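Back road to Turnberg, finally

September 8, 2022

OK quick one because the bags are still in the hall and I have to be up early. I promised a few people I'd write up the drive to Turnberg and then didn't, so. Fast version.

We skipped the highway. Took the old road through the farms instead, the one that leaves Plokby behind the feed store. 41 miles and no tolls. Slower, yes. Don't care. Last time on the highway I sat behind a camper for an hour and swore never again.

First stretch is farms and more farms. Houses close to the road, nice gardens, big old trees. Somebody along there has gone all in on solar and I spent the next ten minutes doing roof math in my head for our own place. (The quote we got in April was for 1,939 and that was just for the wiring. Hm.) 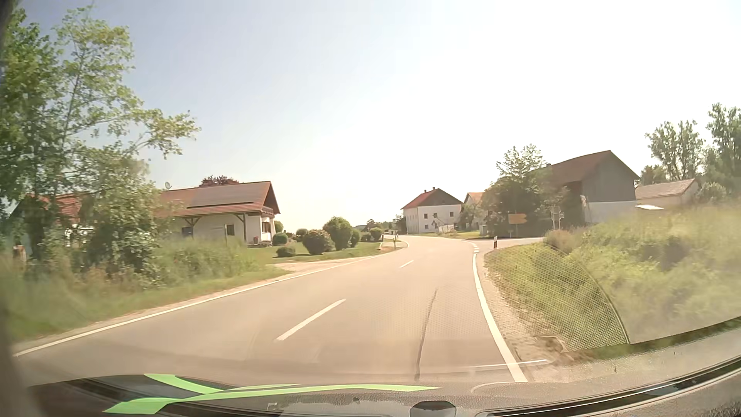
Reader Mossbank wrote in after my last post to say the farm road is fine in dry weather but a misery at harvest, with tractors pulling out of every side lane, and that I should go before ten in the morning or not bother. Good tip, thank you! We left at eight and it was no problem at all. Two tractors, both waved.

Now the surface. People keep asking. It's patched. Long black lines of tar all over, wiggly ones, and you feel some of them through the seat but it's nothing like the Karras road, which took a hubcap off me in the spring. Lines are painted fresh enough to follow. I'd be happy driving it at night, maybe not in fog.

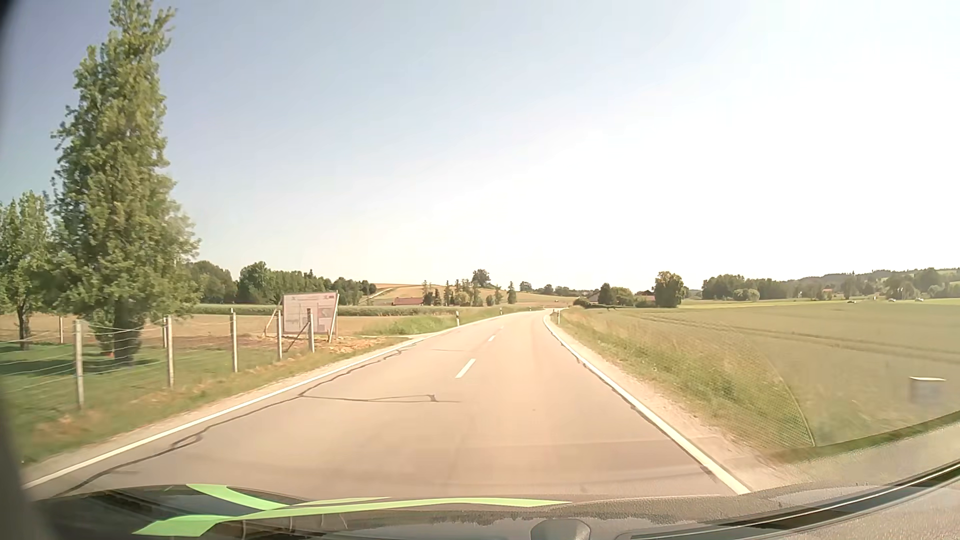
Wire fence, big sign, tar squiggles.

Coffee stop. There is exactly one, the Mastano, and it's up a side street so you miss it if you're not looking. Park by the church. They had plum cake. Get the plum cake. Bathroom is clean, they don't take cards, bring coins. I had to go back to the car and dig under the mat like a teenager.

After the coffee you get trees again, and shade, which was very welcome becuase our air conditioning has opinions. Also bikes. It's a popular road with motorcycles and I get why, but keep right and leave them room. 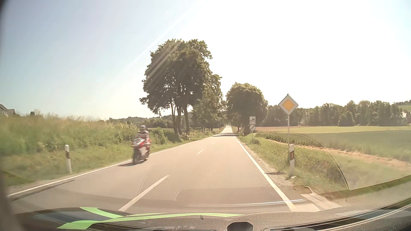 Most of them are polite about it. One guy passed us on a stretch where I would not have, and then we met him at the gas pump in the next village, so he gained nothing there. Filled up, checked the oil, ate the rest of the cake standing up.

Last part is my favorite. It opens up, fields both sides, and you climb a bit before the turn for Turnberg. 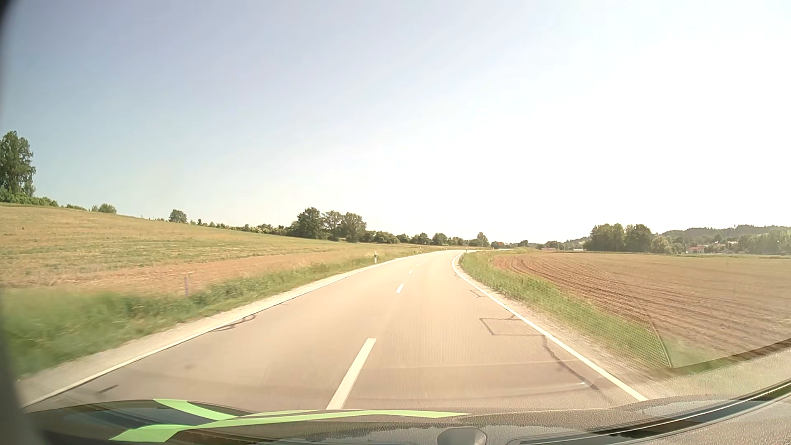 Gas for the whole trip was less than I'd planned, mostly from going slow I think. The odometer says 241 since the last fill and there's still a bit in the tank. I did take the bends gently, the little posts on the verge are a help there, you can see from them which way the road is going to go well before you get to it. My passenger slept through all of it, so no second opinion availible.

Parking in Turnberg is behind the market hall, free after six. We got the last spot. Will do the actual town in another post, with the bakery and the thing with the hotel key. Laundry first.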